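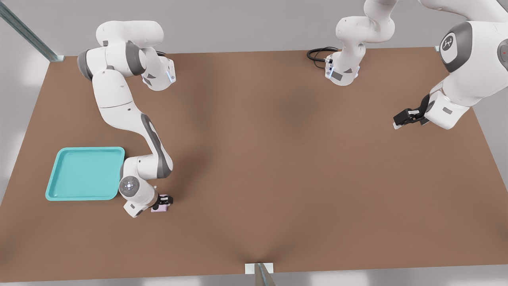

十月 染缸记录 下午三点多开始写

今天这缸蓝总算活了！早上掀盖的时候液面上有一层铜紫色的膜，中间鼓着一团泡，搅棒一碰就散开，底下的液是黄绿色的，透得很。前两缸都死在第三天，这缸撑到现在，我高兴得在水池边上多站了好一会儿。

先把配法补上，免得又像上次那样事后回忆。靛蓝粉用的是 Rampersad 那袋，果糖还原，石灰调碱。比例照旧一比二比三，没动。改的只有两处：一是靛蓝粉先用温水加玻璃珠摇匀，摇到罐壁上看不见颗粒才倒进去；二是果糖先单独化开，不跟石灰一起下。Keabetswe Magagula 上个月就劝我这么做，我嫌麻烦，现在服气了。

缸号 3953（沿用旧本子的编法，前两位是架子，后两位是顺序，别改）。

试样：
棉府绸，精练过，浸两分钟，出缸氧化 20 分钟，一遍。颜色是很浅的水蓝，边上略深，匀。
同一块布，浸三遍，每遍之间都摊开氧化。中蓝，偏一点绿，干了以后绿味退了大半。
亚麻，没有重新精练，直接下。花了，斑很明显，靠布边那一条几乎不上色。怪我偷懒，这块不算数，但留着贴在本子里给自己看。
柞丝绸，只浸一遍。漂亮得不像话，光泽还在，颜色发灰蓝，像阴天傍晚。石灰缸对丝到底伤不伤手感，要等洗完再摸，现在摸着有点涩，可能只是灰没冲干净。
羊毛线没敢下，碱太高。

pH 试纸读数早上在 11 上下两格之间，下午做完样以后颜色浅了一点，补了小半勺石灰，静置。液面的膜又回来了，慢一些。

分享 12 评论 2

氧化的问题还要再想想。三遍的那块，第二遍出缸时我急着挂，折痕没抖开，干了以后能看到一条浅色的线，斜着穿过去。Anel Mabaso 看了说好看，让我干脆照着这个做一批，折法固定下来。我本来想当废样的，被她一说又有点动心。她以前在 Plullholm 那边学过板夹，说夹得越紧边越利落，但蓝渗进去的那半厘米才是最好看的地方。下回借她的夹板来试，先用棉的，别拿丝绸冒险。

顺手把 Unus 那批线也查了一下。标签写的是未漂白，泡水以后水发黄，还有一股油味，肯定得精练。苏打灰煮一个小时，换水，再煮一遍，水清了再说。上次就是这一步没做够，线圈里外两个颜色，绕开以后像斑马，织都没法织。

冲洗：冷水冲到不掉色，再泡一遍淡醋水，把石灰中和掉，然后再冲。棉样冲到第四盆水还有一丝蓝，第五盆清了。浮色比预想的少很多！之前那两缸冲了大半个下午都冲不净，估计那时候靛蓝根本没还原透，只是粉挂在布面上而已。搓一下白棉布也验证了，今天这几块只蹭下来淡淡一点。

日晒牢度照老办法，每块样剪一条，一半夹进硬纸板，一半露着，贴到朝南的窗上。月底揭下来看。

关于缸的温度，我越来越觉得前两缸就是冻死的。夜里屋里凉，缸壁又薄，早上摸着是冷的，果糖在冷水里干活慢，看着像没力气了，我就拼命往里加石灰，越加越浑。这回拿旧毯子裹了两层，盖子上又压了一条毛巾，早上摸着还温手。如果这缸能再撑一个星期，就把毯子的事写进正式的操作单里。

给 Wivudness 的那套色卡，六个蓝，目前能定下来的有三个：一遍、三遍、五遍。中间那几档靠遍数拉不开，光看差别太小，得另外配一个淡缸。淡缸的好处是可以多浸几遍，色层叠得匀，牢度听说也好。坏处是占地方，水池左边那块得腾出来，桶先挪到架子底下。

丝绸干了，回来补一句：涩感没了，手感和原布差不多，颜色比湿的时候浅了两档，灰味更重。我喜欢这个。想再试一条浸两遍的，跟一遍的缝在一起看过渡。

待办：
收缸前再搅一次，沿着壁慢慢转，别带气进去
石灰快见底了，要买
问 Keabetswe 玻璃珠在哪儿买的，我这瓶里少了好些，八成倒进缸里了
亚麻重新精练，明天泡上
手套右手食指破了个洞，指甲已经蓝了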